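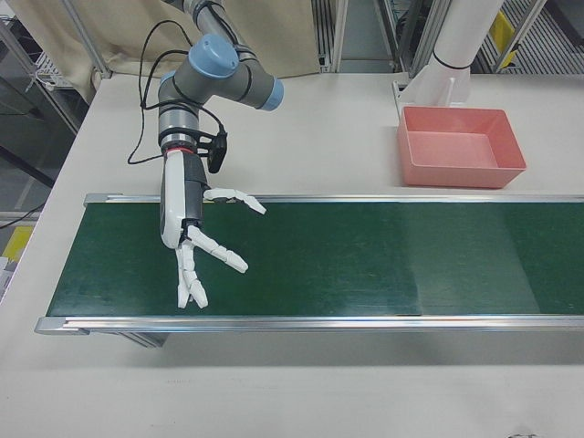

The variance request from Jarnum came before the Nwankwo town board at the September meeting as item six, after the culvert and before public comment. It asked for 20 additional parking spaces and a reduced setback on the north side. Oluwaseun Akande, the town clerk, had printed the staff report on both sides, and on the back of the last page she found the board chair's handwriting from the agenda meeting. 

Aminu Onyeka held the board's swing vote and had read the report twice. Table 2 gave the lot coverage under the old code. Table 4 gave it under the new one. The two could not both apply to the same parcel.

"Which code was in effect when they filed?" he asked.

The attorney said the application was received on a Sunday, through the online portal.

"Is that a filing?"

"The portal issued a receipt."

"The code says received by the clerk."

Everyone looked at Akande. She opened the log. The entry read Monday, 8:02 a.m., in her initials. The new code had taken effect at midnight.

Jarnum's engineer asked for a recess. There were 286 signatures on the petition against the lot and 200 chairs in the gym, and most of the chairs were taken. Onyeka moved to table the item. The chair asked for a second, and while he waited he turned over his copy of the report and uncapped his pen.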